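초록불

복원이 됐다는 말을 나는 믿지 않는다. 복원된 파일을 열어 봤다는 말은 조금 믿는다. 누가, 어느 컴퓨터에서, 무슨 프로그램으로 열었는지까지 말해 주면 그때는 커피를 한 잔 따라 준다.

이그나시오 베르무데스는 커피를 못 얻어 마셨다. 그는 오전 내내 회의실 화면에 피바드의 관리 화면을 띄워 놓고 초록색 동그라미를 가리켰다. 동그라미는 서버마다 하나씩이었고 서버는 70대였다.

"전부 초록색이네요."

페니나 온디에키가 말했다. 스키브사이드의 전산 예산은 페니나의 손을 거쳐 나갔고, 그 사람은 초록색을 좋아했다.

"네, 전부 초록색입니다." 이그나시오가 말했다. "백업이 끝나면 저희 쪽에서 자동으로 검증까지 합니다."

"뭘 검증하는데요?"

내가 물었다.

"무결성이요."

"무결성이 뭔데요?"

이그나시오는 나를 잠깐 보더니 페니나 쪽으로 고개를 돌렸다. 영업하는 사람들은 질문한 사람 말고 결재하는 사람에게 대답하는 버릇이 있다. 원본과 사본의 체크섬이 일치한다는 뜻이라고, 그는 페니나에게 설명했다. 페니나는 고개를 끄덕였다. 나는 수첩에 '원본이 깨졌으면 사본도 똑같이 깨짐. 그래도 초록'이라고 적었다.

전에 쓰던 백업 프로그램은 오위노였다. 오위노는 화면이 못생겼고, 일정을 바꾸려면 설정 파일을 직접 열어야 했고, 실패하면 새벽에 메일을 보냈다. 메일은 길었다. 하미시 와웨루는 그 메일을 모조리 '나중에'라는 폴더로 보내는 규칙을 만들어 두었는데, 그 폴더에 2,900통이 쌓여 있다는 걸 우리는 3월에야 알았다. 그 뒤로 새 제품을 사자는 얘기가 나왔다. 폴더 규칙을 지우자는 얘기는 내가 했고, 회의록에는 안 들어갔다.

"야친은 뭐가 마음에 안 들어요?"

이그나시오가 점심을 먹으러 나간 뒤에 페니나가 물었다.

"아직 아무것도 마음에 안 들거나 들지 않아요. 본 게 없으니까요."

"오전 내내 봤잖아요."

"동그라미를 봤죠."

페니나는 한숨을 쉬고, 인수 확인서를 내 쪽으로 밀었다. 서명란은 두 칸이었다. 위 칸에는 벌써 페니나의 이름이 적혀 있었다.

"오늘 안으로 부탁해요. 오늘 넘기면 할인이 없어진대요."

할인이 없어진다는 말도 나는 믿지 않는다. 할인은 없어졌다가 분기 말이면 다시 나타난다.

오후에 빅터 템바를 찾아갔다. 빅터는 설계실에서 도면을 관리했고, 회사에서 파일을 제일 많이 잃어 본 사람이었다. 나는 그에게 잃어버리면 울 것 같은 폴더를 하나만 대 보라고 했다.

"분들로우."

그는 생각도 안 하고 대답했다.

분들로우는 취소된 사업이었다. 수문 제어 프로그램을 새로 짜다가 중간에 접었고, 접은 이유는 물어보는 사람마다 다르게 들었다. 발주처가 돈을 안 냈다고도 하고, 우리가 납기를 두 번 어겼다고도 했다. 빅터의 말로는 둘 다 사실인데 순서가 문제라고 했다.

"끝난 사업을 왜요?"

"끝난 줄 아는 사람들이 가끔 전화를 하거든. 밸브 시험값 좀 보내 달라고."

나는 내 자리로 돌아와 피바드에서 분들로우 폴더를 찾았다. 200기가바이트. 초록색. 마지막 백업은 2022-12-08이었다. 복원 단추를 누르고 빈 디스크를 지정하자 진행 막대가 나왔다. 막대는 금방 절반까지 갔고, 거기서부터는 움직이는 건지 아닌지 알 수 없게 움직였다. 남은 시간은 4분이라고 나왔다. 한참 뒤에도 4분이었다.

하미시가 의자를 끌고 와 옆에 앉았다.

"아직도 4분이에요?"

"이 프로그램이 아는 숫자가 그거 하나인가 보지."

"폴더 규칙은 지웠어요." 하미시가 말했다. "진짜로요."

보여 달라고 하니 그가 전화기를 꺼내 보여 줬다. 정말 지워져 있었다. 대신 '중요'라는 폴더로 보내는 규칙이 새로 생겨 있었다. 나는 그 폴더를 안 읽은 메일이 몇 통이나 되느냐고 물었고, 그는 전화기를 도로 넣었다.

복원은 퇴근 시간이 다 되어 끝났다. 화면 한가운데에 커다란 초록색 체크가 떴다. '복원 완료. 파일 1,315개. 오류 없음.' 나는 빅터를 불렀다.

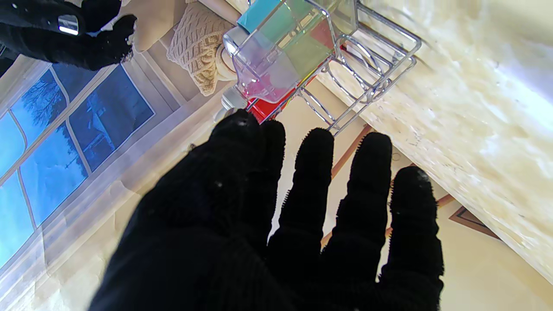
읽는 시간 6분

빅터는 서서 화면을 들여다보다가 내 의자를 달라고 했다. 그러고는 밸브 시험값 폴더를 열고 맨 위의 파일을 두 번 눌렀다.

파일은 열렸다. 표가 있었고, 날짜 칸이 있었고, 측정값 칸이 있었다. 측정값 칸에는 전부 같은 말이 적혀 있었다.

'연결된 원본을 찾을 수 없음.'

"다음 거요." 내가 말했다.

다음 것도 같았다. 그다음 것도. 하미시가 뒤에서 작게 욕을 했다.

"값이 여기 들어 있던 게 아니네." 빅터가 말했다. "어디 다른 서버에서 끌어온 거였나 봐. 나는 늘 여기서 열었는데."

"어느 서버요?"

"그걸 내가 어떻게 알아. 열면 나왔다니까."

나는 원본 쪽 폴더를 열어 같은 파일을 눌렀다. 같은 문장이 나왔다. 그러니까 피바드는 거짓말을 하지 않았다. 깨진 것을 깨진 그대로 정성껏 옮겨 놓고 무결하다고 했을 뿐이다. 이그나시오에게 전화하면 그렇게 말할 것이고, 그 말은 맞을 것이다. 그게 제일 짜증이 났다.

그래도 전화는 했다.

"체크섬은 일치하죠?" 이그나시오가 물었다.

"일치해요."

"그럼 저희 제품 문제는 아닙니다."

"알아요. 문제가 있으면 화면에 뭐라고 나오는지 물어보려고요."

"빨간색으로 나옵니다."

"빨간색을 본 적 있어요?"

전화기 너머에서 자동차 문 닫히는 소리가 났다. 그는 시연 환경에서는 본 적이 있다고 했다. 시연 환경에서는 누가 빨간색을 만드느냐고 물었더니, 단추가 있다고 했다.

페니나는 외투를 입은 채로 내 자리에 왔다. 나는 확인서를 건넸다. 서명은 했고, 그 밑의 비고란에 이렇게 적어 두었다. '복사는 됨. 복사한 것이 쓸모 있는지는 확인하지 않음. 확인할 수 있는 사람은 빅터 템바뿐이며, 본인도 자신 없다고 함.'

페니나는 그걸 두 번 읽었다.

"이걸 어떻게 올려요?"

"비고란이 있길래요."

"비고란은 원래 비워 두는 거예요."

빅터는 여전히 내 의자에 앉아 있었다. 오위노를 돌리던 옛날 서버가 아직 창고에 있느냐고 그가 물었다. 하미시는 있을 거라고 했다. 나는 마지막으로 본 게 언제냐고 물었고, 하미시는 대답하는 대신 창고 열쇠를 찾으러 갔다.

페니나가 외투를 벗어 의자 등받이에 걸었다. 우리는 복도에서 서랍 여닫는 소리를 한동안 듣고 있었다.

"열쇠 찾았어요!" 하미시가 소리쳤다.

"꽂아 봤어?" 내가 물었다.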